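Participants wanted: garment folding study, Vurdale

We are looking for people to take part in a paid study on how robots learn to fold clothes. No experience with robots is needed. You will need to be comfortable standing for stretches and able to use both hands.

Our group has been comparing two ways of teaching a two-armed robot to fold. In the first, a person steers both arms through the whole fold. In the second, the person steers only the parts where the robot has gone wrong, and the robot does the rest itself. Work takes place at a cloth-covered table, with a view from the robot's wrist recorded as well. 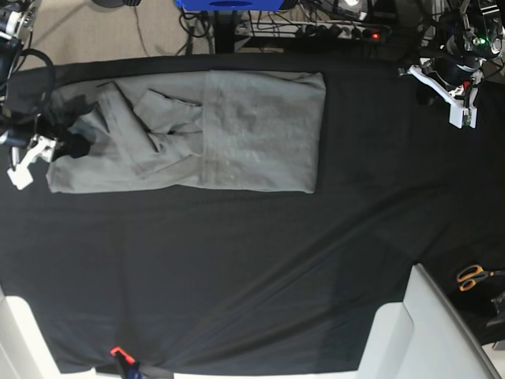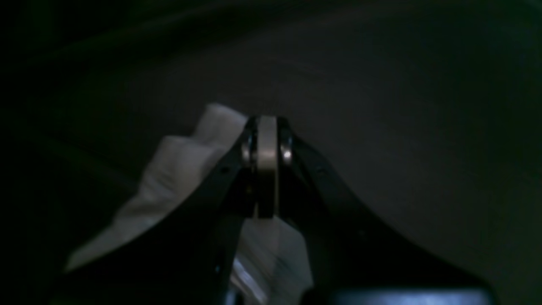
Ľubica Jelínek wrote to us after the first round that the short corrections were harder than steering a full fold. She found she had to work out what the arm was trying to do before she could help it, and by then it had often let go of the sleeve. She asked whether new people could get more time to watch before they take over. We have changed the practice part of the session to allow for this.

In the first round, the correction method gave better folds on shirts the robot had not handled before. On shirts it already knew there was little difference between the two. All of those sessions were done by people from our own building, so we now want to see if the result holds with people who have never used the controls. The group size for this round is 29.

What you would do

You would come in for 2 sessions at the Drivum building. In the first you learn the controls and guide the robot through full folds. In the second you watch it fold and step in when you think it needs help. Each session includes 10 practice folds, which are not scored. After each session there is a short form about how tiring you found the work.

Who can apply

You must be 16 or older. Anyone under 18 needs a signed form from a parent or guardian. Left-handed people are especially welcome, as we had very few last time. Please do not apply if you took part in the first round.

Pay and travel

You are paid at the end of each session, including if you decide to stop early. Bus fares are paid back if you keep your ticket. There is bike parking by the side door.

Your data

We record the movements of the arms and the camera views of the table. Your name is kept apart from the recordings. You can ask us to delete your sessions at any time up to the end of December.

To apply, send a short note to Emília Murín at the Drivum front desk with your age, which hand you write with and the times of day that suit you.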